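Wevatham Home Paper Guide
Part 4: Sorting, Filing and Putting Away

Last revised 06/04/2023. Text by Marisa Dal Bello, with many thanks to Eun-seong Hyun for reading it through and trying every step on a drawer full of old utility bills.

Welcome back! If you have worked through the first three parts, you should now have your folders, your labels and one big untidy pile of paper. This part takes you from the pile to something you can put on a shelf and find again in April, when the tax forms come due and everybody in the house is suddenly asking where things are. Take your time with it. A pile that grew over several years doesn't have to be gone by dinner, and you can stop after any step as long as you close the folder you were working on.

4.1 Getting the table ready

1. Clear a table you can stand at comfortably. Sitting is fine too, of course, but most people find they sort faster on their feet, with the chair pushed off to one side where they won't back into it.

2. Wipe the top and let it dry completely. A damp ring from a coffee mug will go straight through a thin receipt.

3. Bring over one folder. Only one, please! The Collo folders look so much alike when they are open that it is very easy to drop a page into the wrong one, and then you'll be hunting for it in a month.

4. Keep your index book within reach, toward the back of the table. Any hardcover notebook will do, and if you already have one you like, by all means use it. The Keogh book that comes with the larger kit has 182 ruled pages, plenty for most households.

Note: If you share the table with other people, agree on an hour when it is yours. Paper that has been sorted and then moved for lunch has to be sorted again.

4.2 Opening and checking the folder

1. Lay the folder down in the middle of the table with the fold running away from you, and open it like a book. New folders are a bit stiff, so one side may want to stay up off the table. Leave it be, and it will relax after you have used it a few times.

2. Look inside for anything that isn't paper. Coins, buttons, paper clips and old keys find their way into folders more often than you would think (I once carried a spare house key around inside the car insurance for a whole winter). Take these out before you add any pages, as they press marks into the sheets and make the folder bulge on the shelf.

3. Check the label. It should name one subject only, such as "Car" or "School" or "Doctor." If you feel the urge to write "Miscellaneous," put the pen down and go back to the list of subjects in Part 2.

Caution: Never press a raised side flat with your elbow or a heavy book. The fold can crack, and a cracked fold will not hold its shape again.

4.3 Filling the folder

1. Take a small handful of papers from the pile and square up the edges by tapping them lightly on the table.

2. Go through them one at a time. Anything that belongs to the open folder goes in, newest on top. Everything else goes back to the pile, face down, so you can tell what you have already looked at.

3. Write one line in the index book for each paper you keep: what it is, the date on it, and the name of the folder. Short is good. "Roof repair, invoice" tells you all you need.

4. When the folder is as thick as your thumb, stop and start a second one with the same label and a number after it.

Note: Very old papers need a gentler hand. A reader wrote to us about a family land deed dated 1878 that had been folded in quarters all its life. If you have something like it, don't unfold it on a cold or very dry day, and store it in a flat sleeve (order number 1284 in the Miline supplies list) on its own shelf.

4.4 Closing up and putting away

1. Run your hand over the inside of both halves one last time to be sure nothing is caught near the fold.

2. Lift both sides a little, let the pages settle toward the middle, and bring the two halves together slowly. Use both hands for this, one on each side, and the pages will stay where you put them.

3. Stand the folder on the shelf with the label facing out, and put the index book at the end of the row.

4. Before you fetch the next folder, check the table for strays and small objects, and return the chair to its place if you're done for the day. 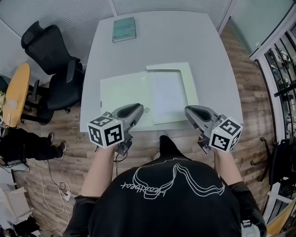
4.5 If something goes wrong

The folder won't stay closed. It is probably too full. Take out the oldest third and start a second folder, as in 4.3, step 4.

A page is missing. Look in the folders on either side first, then in the pages of the index book.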